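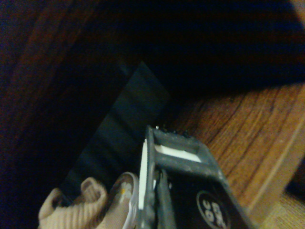 About Vanags

Vanags is a small maker of furniture for the entrance of the home. We make shoe racks, benches, coat rails and narrow cabinets. Our workshop is in Clunport, in a former ropery near the harbor, and the office is on the floor above it. If you telephone during the day you will perhaps hear the saw.

We began with one shoe rack. At that time the company repaired old cabinets, and customers often asked us for something low to put beside the door. The racks in the shops were made from thin metal tubes, and heels fell through between them. We made a rack with full shelves and closed sides, sold it to a neighbor, and then made the same one again for her sister. Slowly the repairs became less and the racks became more. In our first full year of making only new furniture we sold 286 pieces. Last year it was 3,036, and of these 2,141 were shoe racks.

What we think about shoes

A family does not put shoes away the way a catalog shows it. People come in with bags in both hands, they push the shoes off with the other foot, and one shoe lands on its side. We design for this moment. A shelf must be deep enough that a sneaker goes in with the toe first or with the heel first, and the opening must be wide enough for a whole hand together with the shoe. When we try a new model, we fill it with the kinds of shoes that people truly wear at home. Knit sneakers are the most difficult, because the upper is soft and it bends when you push it to the back.
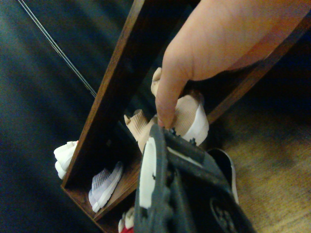 High collars are also a question. A sock-style shoe stands taller than you expect, and if the shelf above is too low you must squeeze it each time. For this reason we changed the distance between the tiers in our Dresik rack two times before we were satisfied. Customers who wear boots can order it with a taller lower tier, the price is the same.

We keep the top flat. Many customers put the house slippers there, so they are the first thing at hand when you come in from the street. Others use it for keys or a plant. Please put a dish under the plant. 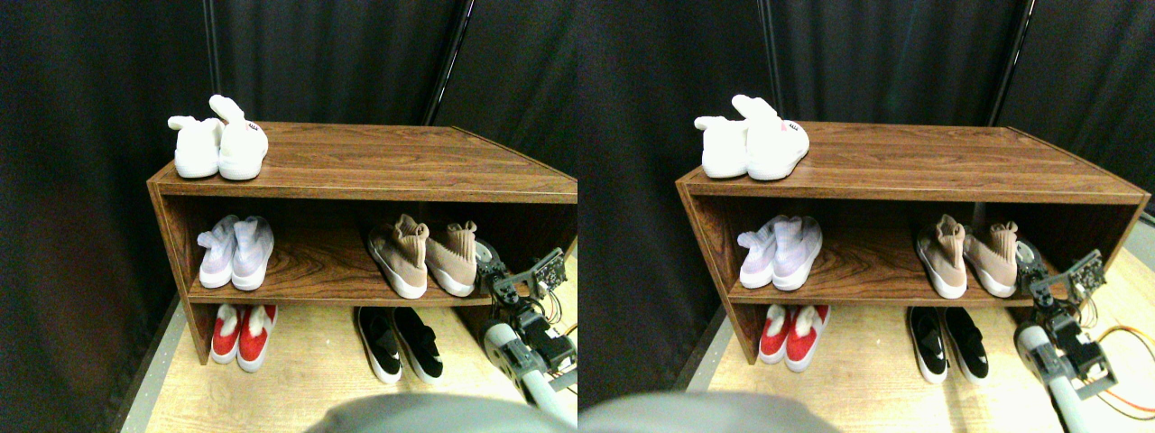
Slippers on top, sneakers on the middle shelf, everyday shoes at floor level.

How we work

Every order is cut in Clunport. The finishing of the surfaces is done in our second workshop in Vomberg, where there is more space and better air. After this the pieces return to us, and we check the edges by hand and pack them with the screws and one printed page of instructions. We have rewritten this page many times. If some sentence in it is still not clear, please write to us, we are thankful for each correction.

We keep 1,000 spare shelves in stock, also for the older models. If your shelf is damaged in a move you do not need to buy a new rack. Send us the number which is stamped under the top, and we will send the fitting shelf.

Care

Wipe the shelves with a cloth that is a little damp, and then with a dry one. Wet shoes should first stand on a mat. Sand is worse than water, so please shake it out before you put the shoes inside.

Visit us

The showroom is open on Saturday from 10 to 3, and on other days if you call before. You are welcome to bring your own shoes and try how they fit. Parking is behind the building, the entrance is by the green door. We deliver to Clunport and Vomberg with our own van, and to other places by parcel service.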